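Genealogy of Kadru's sons: which list to follow?

k_serra
3/30/21
I'm indexing the naga names in the Mahabharata, Adi Parva, for a class handout. My printed translation gives Shesha as the firstborn, then Vasuki. The Puranic lists I have put them in a different order and drop several names. Is there a standard reconciliation?

Wornirard
No. The Adi Parva says outright that it won't name all of them. Kadru asks for a thousand sons, and the text lists the principal ones. Treat each Purana as a separate source and cite it separately.

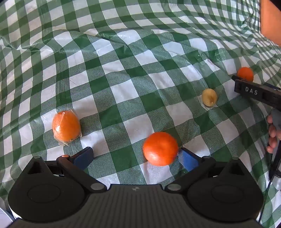
Also check how your translator handles epithets. Ananta and Shesha are usually the same figure, but some lists enter them as two. That alone will throw off an index.

zivitz31
Disagree on "usually." In the lists where both appear, merging them is an editorial decision. I'd keep two entries with a cross-reference.

Wornirard
Fine for an index. For a family tree it produces a brother who has no story of his own.

k_serra
It's an index, so two entries. What about Takshaka? Same mother everywhere?

zivitz31
Kadru in every version I've read. Spelling varies, so search for Taksaka too.

k_serra
Thanks. Will split the entries by source and repost in July.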